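Deria: mesas de cocina vistas desde arriba

Versión en español de la ficha de datos. Léeme principal del conjunto.

Deria es una colección de imágenes de objetos de cocina colocados sobre una mesa blanca: escurridores, platos, botes de salsa, fruta de juguete, pequeños electrodomésticos. Nació como una rama de Magsi, nuestro catálogo de vajilla suelta, y fue creciendo cuando vimos lo mucho que cambia un plato en cuanto le pones algo encima. ¡Un plato vacío es facilísimo de anotar! Con un bote tumbado en diagonal ya hay que decidir qué borde se ve, cuál se intuye y qué relación tienen las dos cosas.

El conjunto lo mantiene el equipo de Skinimard. Las mesas se prepararon en el taller de Noltarcombe, casi todas entre marzo y junio.

Contenido

Imágenes: 2932
Subconjunto revisado a mano: 1000
Pasadas de revisión en ese subconjunto: 3
Idiomas de las etiquetas: 2 (español e inglés)

Las carpetas son estas:

imagenes/ con las fotos, sin recortar
etiquetas/ con un archivo de texto por foto
relaciones/ con las parejas del tipo "encima de", "junto a", "dentro de"
vocabulario.txt con los nombres admitidos y sus sinónimos

Recomendamos empezar por vocabulario.txt. Es corto y ahorra muchas dudas, sobre todo a quien venga de Magsi, donde "bote" y "botella" eran clases distintas y aquí se han unido.

Qué hay en las mesas

Nos gusta mezclar tamaños. Un electrodoméstico ocupa un buen trozo de mesa y obliga a repartir el resto en lo que queda, y así salen vecindades que no se nos habrían ocurrido colocando las piezas con calma. También mezclamos menaje normal con comida de juguete, que tiene unos colores estupendos y aguanta meses sin estropearse (la fruta de verdad la probamos una semana y no repetimos).
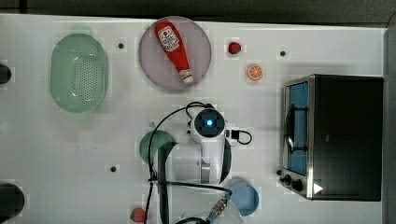
Foto: Skinimard / colección Deria, taller de Noltarcombe.

El bote de kétchup va anotado como "encima de" respecto al plato, y tumbado. La fresa y la rodaja de naranja llevan la relación "junto a", entre ellas y con el plato, y las dos tienen el atributo "juguete". El escurridor verde menta es uno de nuestros favoritos: con el fondo lleno de agujeritos da muchísimo juego para quien trabaje con texturas finas. En inglés figura como colander y en español como escurridor, con "colador" admitido como sinónimo.

El horno tostador se etiqueta entero, con la puerta, el tirador y los mandos como partes. Visto desde arriba no se parece demasiado a la imagen que uno tiene de un horno, y por eso nos hace tanta ilusión incluirlo. Los agujeros pequeños y oscuros del tablero no se anotan.

Criterios de etiquetado

Se nombra el objeto con la palabra que usaría alguien en su cocina. Plato, no "recipiente circular plano".

El color se anota solo cuando es claro. Para los tonos intermedios, como un lavanda que tira a rosa, se permiten los dos nombres separados por una barra: lavanda/rosa.

Lo que asoma por un lado sin que se pueda reconocer lleva la etiqueta "sin identificar". Pedimos por favor que no se adivine. Preferimos un hueco a una sartén imaginaria.

Las marcas y los rótulos no se transcriben. Si un envase tiene etiqueta, se marca el atributo "con rótulo" y se pasa a lo siguiente.

La comida de juguete conserva el nombre del alimento: "fresa" con atributo "juguete", nunca "juguete" a secas.

Para qué sirve

Lo hemos usado para buscar objetos por nombre, para describir mesas en español y para comprobar relaciones sencillas entre cosas. Funciona muy bien en clase: basta con repartir unas cuantas fotos y pedir a cada grupo que escriba sus propias relaciones antes de abrir las nuestras. Las discusiones sobre dónde acaba "junto a" dan para una tarde entera, y más de una ha terminado en cambios del vocabulario.

Para estimar pesos o medidas no lo aconsejamos. No hay escala de referencia ni datos de fabricante.

Limitaciones conocidas

El tablero blanco se repite mucho y los objetos claros contrastan poco con él.
Hay bastante más plástico que vidrio.
Las sombras de color junto a las piezas translúcidas se incluyeron por error dentro del contorno en parte de las fotos no revisadas. Se está corrigiendo.
Faltan cubiertos. Los estamos reuniendo para la próxima versión, ¡y ya tenemos un cajón precioso!

Cambios recientes

Unidas las clases "bote" y "botella".
Añadido el atributo "tumbado".
Corregidos los acentos en vocabulario.txt.
"Rodaja" pasa a ser clase propia y deja de colgar de "fruta".

Correcciones y propuestas

Si encuentras una etiqueta rara, abre una incidencia con el nombre del archivo y la palabra que pondrías tú. Los sinónimos regionales nos interesan especialmente, así que manda los de tu casa aunque te parezcan muy locales.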